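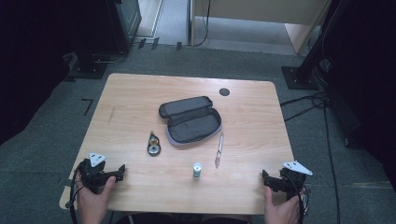
Handheld gripper demos: does moving the objects about between takes really help?

posted by birnaswood_tom

Trying to copy the Kobzar result with our own two-gripper kit. Task is pencil case, pen, small white container, all on one table. We have 102 demos, nearly all with the case in the same spot. Policy works 7 times out of 25 and misses the pen by miles if the case is shifted. More demos, or throw these out and start again?

Oksana Zinchenko

Don't throw them out. Add new ones with the layout changed every take: case turned, lid open or shut, pen at a different angle. We did this at Simdale in March, same total number of demos, and the shifted-case trials got much better. Total count mattered less than teh spread. Also check your marker plates are in view at the start of each take, bad tracking looks just like a bad policy.

novcombe_lab

more demos. always more demos

pkr

Would test before recording anything. Put the case back in the old spot, run 25 again. If it still misses then layout isnt your problem, look at the timing between the 2 grippers.

Comments

birnaswood_tom: old spot is fine, almost every go. So layout it is. Thanks Oksana

hettie_w: did you keep the lid open in all of them?

birnaswood_tom: yes. will mix it up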